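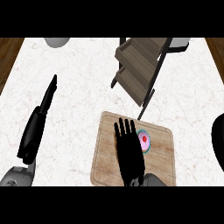 by Teresa Walczak

16 October 2021

Slept until nine, which I haven't done since summer, and woke up with the accordion case staring at me from the end of the bed. So it wasn't a dream, I really bought it. $1575! I keep saying the number out loud to see if it gets smaller. Keegan thinks I got a good deal and Aniela thinks I lost my mind, and I've decided to believe Keegan until the credit card bill gets here.

It's a Vilon, dark red, with a chip on one corner of the grille that I already love. The man at Bandinside let me sit in the back and play for as long as I wanted. I played the same waltz over and over (the only one I can get through without stopping) and a kid trying out drumsticks gave me a thumbs up, and that was it, I got my wallet out. I'm so easy.

Spent the whole morning with it. My left hand is hopeless. You can't see the bass buttons while you play, you just have to feel your way from the one with the little dent in it, and every time I get nervous I drift up a row and everything sounds like a haunted carousel. Eun-seong told me to do nothing but bass for ten minutes before I let my right hand have any fun. I did maybe six. Then I cheated.

Also my shoulders! The old one I'd been borrowing from Wojciech was half the size and I'd forgotten that a full-size box is basically like holding a large dog on your lap. I need to shorten the straps, the left one more than the right. Wojciech says always the left one more than the right, and then he says it again ten minutes later. He came by at noon to "just take a look" and stayed until almost three. He played the polka he used to play at weddings, the fast one in three parts, and I had to go stand in the hallway for a minute because it was exactly Dad's kitchen, exactly, with the radio and everybody talking over it. I didn't tell him that. I brought him coffee instead and he complained that it was weak.

He did find a sticky key, the high B flat. It comes back up if you wait for it. He wants to open the whole thing up on my table and I said absolutely not, it's one day old to me, nobody is taking it apart. I'll call the shop Monday. They do repairs and I think the first one's included, but I've lost the piece of paper where he wrote it down. Check coat pocket. Check other coat pocket.

Lunch was toast and the end of the soup. Meant to go to the store and didn't. Still out of dish soap and cat food, although the cat isn't speaking to me anyway. He went under the couch at the first note and has only come out to eat and to look disappointed.

Aniela called around four to talk about Haworth. They've got us down for the Sunday afternoon in November, after the dance group, in the big hall with the terrible echo. She sent the song list and it's got the tango on it. THE TANGO. I told her I can't have the tango ready by November and she said then play the easy part and smile, and honestly that's how I've gotten through most things. Keegan is on fiddle, Eun-seong is on clarinet if she can get the day off, and Aniela's singing. The hall holds up to 2000 people but I'm told it's never anywhere near full for us, thank goodness.

I wrote all the left-hand parts out in big letters on index cards this evening and taped them above the music stand. Looks ridiculous. Helps a lot, though! Got through the first half of the tango twice at a speed where you could almost recognize it. The second half changes key and I'm not going to think about that tonight.

The downstairs neighbor knocked at eight thirty. I opened the door with my apology all ready and she only wanted to know what the tune was, because her husband had been humming it and it was driving them both crazy. It was the waltz. I wrote down the name for her on the back of an index card. She's going to let me know if it ever gets too loud, and I said I'd quit by nine on weeknights, so now I have to.

My thumb hurts. There's a red mark on my collarbone from the strap. Wojciech wants the little one back by Wednesday, so remember to wipe it down and put the gray cloth in the case with it.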